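Home / Features / Automation / Domestic machines

Folding is still the hard part
Machines have handled sheet steel for decades. A washed T-shirt remains a different class of problem.
By Noura Nasrallah
27/09/2024

A bedroom is a poor place to run a machine. The work surface is soft, the light comes from one side, and the objects to be handled have no fixed shape. Anyone assessing whether laundry and bed-making can be automated has to begin with rooms like this one.
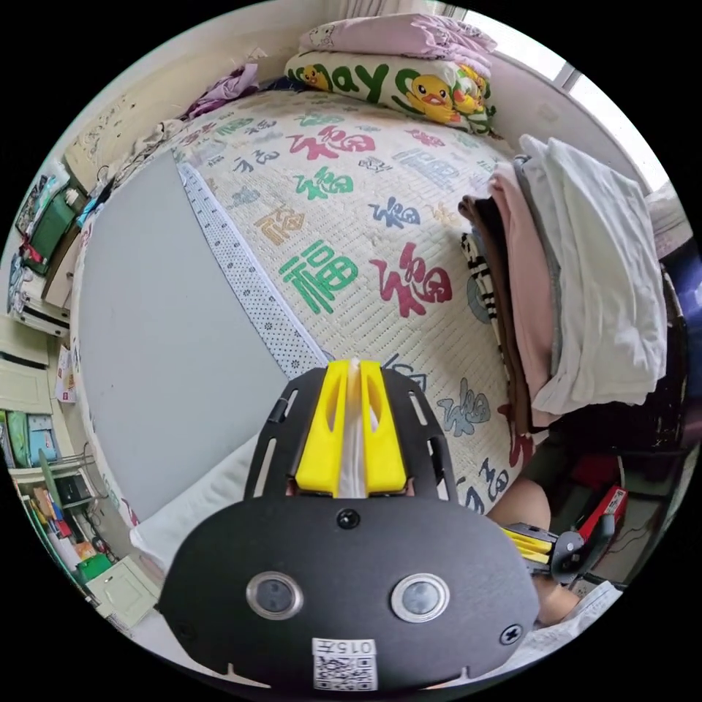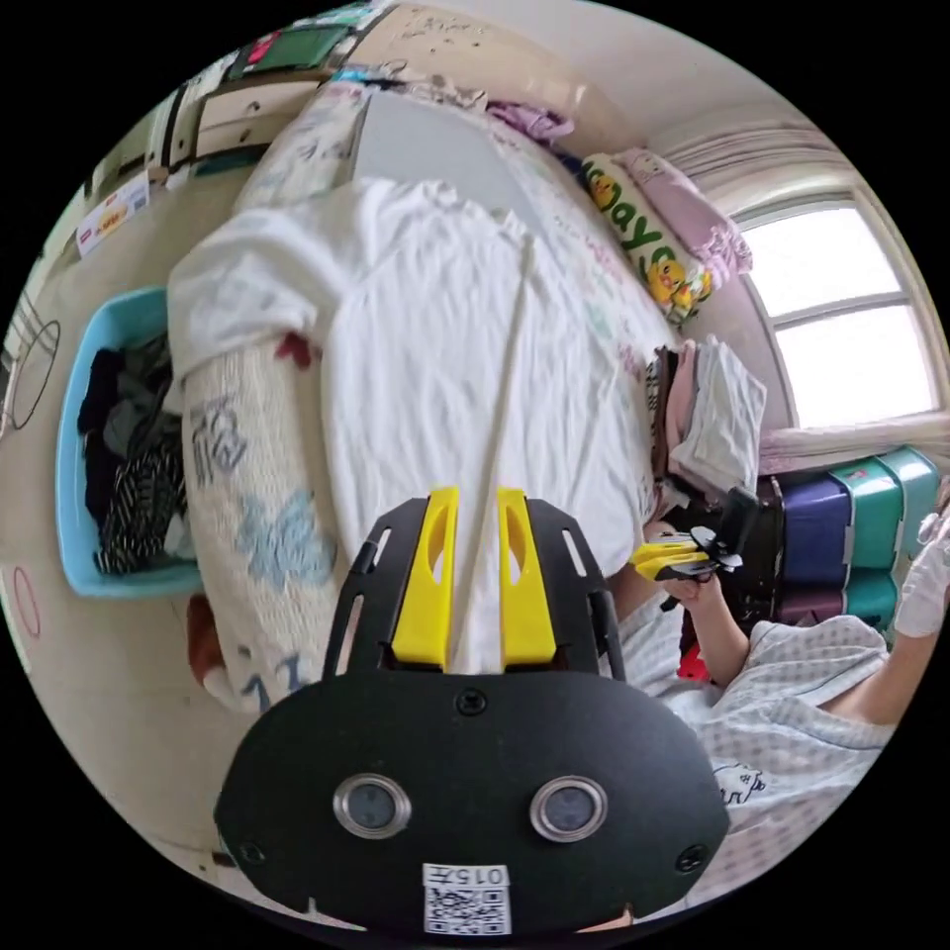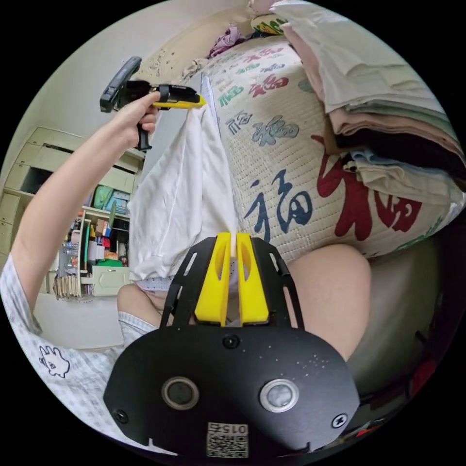
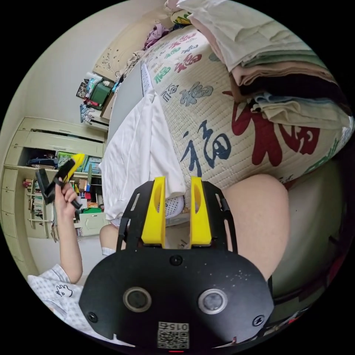 Bedroom work with hand-held grippers, with folded clothes on the bed in the first, third and fourth pictures and a white sheet spread over it in the second.

The difficulty with cloth is one of description. A rigid box can be located in space with six numbers: three for position and three for rotation. A shirt has no such short form. Each fold and crease adds further possible states, and many of them are hidden under other layers. Software that plans a grasp on a box can check the result against a drawing. With a shirt there is no drawing to check.

Contact is the second problem. To lift a single layer by its edge, two fingers must close on a few millimetres of material without taking up the layer underneath. People do this by feel and correct the grip as they go. A simple two-finger gripper has one degree of freedom, open or closed, and the correction has to come from moving the wrist.

Commercial laundries avoid both problems by controlling what arrives. At the Bataineh linen plant in Noltside, flat sheets are fed by their corners into an ironing and folding line which runs at up to 485 pieces an hour. The operators who clip the corners are still human. Qusai Nseir, the plant's process engineer, has looked at replacing them twice, most recently in January.

"The folder is a solved machine," he says. "It wants a rectangle, flat, the right way round. Getting from a heap to a rectangle is the part we pay people for."

Nseir's trial used a two-arm cell to pick damp pillowcases from a bin and present one corner. Over 1739 attempts it delivered a usable corner on 803, a little under half. Most of the failures were double picks, where a second pillowcase came up with the first. The cell was slower than a trained operator on every shift and was returned to its supplier.

Household garments are harder again. A linen plant handles perhaps 5 sizes of one item, while a home wash mixes socks, pyjamas, knitwear and towels, and the finished stack must fit a particular shelf. Beds add another complication. A quilted cover is heavy relative to the force a small arm can apply, and straightening it means pulling from one side, then walking round and pulling from the other.

Fitstead, a developer of domestic robots based in Tededstead, has dropped folding from its first product specification. The machine will carry a basket between rooms and load a front-opening washer. Sorting by colour is listed as optional. Folding has been moved to a later release with no date attached.

That seems a fair reading of the present state of the art. Demonstrations of towel folding from a flat start are now common and fairly dependable. Performance falls once the towel begins crumpled, and falls further when the item is unfamiliar or partly covered by something else. Published cycle times are also hard to compare - some include the search for the first corner and some start the clock after it.

For buyers, the useful figure is the number of times a person has to step in during one full load, from basket to shelf. Few suppliers quote it. Nseir now asks for it before he agrees to a site visit, and he asks for it on mixed items taken straight from the dryer.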